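# Visit Report: Putent Manipulation Software Laboratory

Prepared by Lucrezia Martinelli for the Neltus technical exchange, February. The delegation was received on Thursday by Jussara Furtado and Thanakorn Wongsuwan. The bench in use was the key transfer task, with three wall hooks and one bunch of keys on the hook at the right.
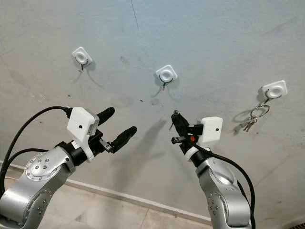

## Perception

The laboratory treats thin wire hooks as a separate problem from ordinary objects. Mr. Wongsuwan explained that depth readings on wire are sparse, so the software first finds the white square mount and then fits a hook model below it. Shadows on the pale wall were the main source of false fits in earlier releases. The current model was trained on 737 labeled views.

## Planning and control

Both arms share one planner, named Revell. It reserves space for each arm before motion begins and replans if the estimated hook position moves by more than 2 mm. Close to the wall, control passes to a compliant mode with a lower speed limit. Ms. Furtado stated that the handover between modes remains the least settled part of the code.

## Tooling

Trials are stored in Worku, the in-house log viewer, which held 645 runs at the time of the visit. Roughly 75 of these had been reviewed by hand. The delegation asked whether logs could be exported in an open format. Export is planned, and Eliécer Cuadros will send the draft schema to Neltus for comment.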